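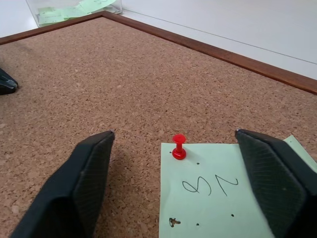 Figure 2. Wrist camera view over the corkboard, with a note held by a red pin between the open fingers.

3.2 The pin-and-note task

I picked the corkboard task mostly out of stubbornness. Everybody else in our September project class at Solerden went for stacking or pouring, and I'd spent the whole summer annoyed by how badly our arms dealt with paper. Paper is awful! It slides, it curls, it sticks to rubber pads, and if you push on it a little too hard you drag the whole board with you. So the job I wrote down on the proposal form was this: take a sticky note, get it onto the cork, and fix it there with a pushpin. Taking a note back off counts as its own task, and I report it separately in Section 4.

The pins turned out to be the fussy part. A pushpin has a narrow waist between the head and the base, and the fingers like to close on that waist at a slant, so the pin goes in leaning or doesn't go in at all. I tried to fix this in code for longer than I want to admit (my lab notebook has pages of it) and then just changed how I drove the arms during the demonstrations. I come down from straight above, stop, close slowly, and only then push. The policy copied the stop along with everything else, and I left it in.

We reused notes until they got too chewed up to lie flat. I went back and forth on whether that was fair to the learner, because an old pin hole is a small dark dot and so is plenty of other stuff on cork. In the end I kept the used notes in the training data. A real board is full of holes too, and a model that only knows fresh paper wouldn't be much use to anyone.

3.3 Collecting the demonstrations

All the driving was done by the two of us on the project, using the Brustico teleoperation program that the class hands out, and we stored the episodes in Zisiria. We ended up with 827 episodes. Of those I threw out 220, nearly all for dull reasons such as a dropped pin or a recording that started late.
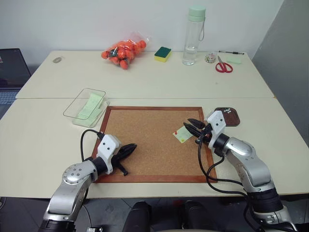

With two arms you get to decide who does what, and we argued about that a fair bit. My partner wanted the left arm to hold the paper down every single time. I wanted each arm free to do either job, depending on where the note had ended up on the board. We settled on a mix, which makes the data messier, but I think it's closer to how a person works. You hold the corner if it needs holding, and otherwise you keep your hand out of the way.

We also turned the notes to all sorts of angles between episodes. Early on we'd been setting them down nice and square without thinking about it, and the first policy we trained (a small Singhal model, default settings) got hopelessly confused by a tilted one. After that we took a break every 10 episodes to change the layout and swap out any pins that had bent. The results for square and tilted notes are kept apart in the next section, so you can see how much the extra variety bought us.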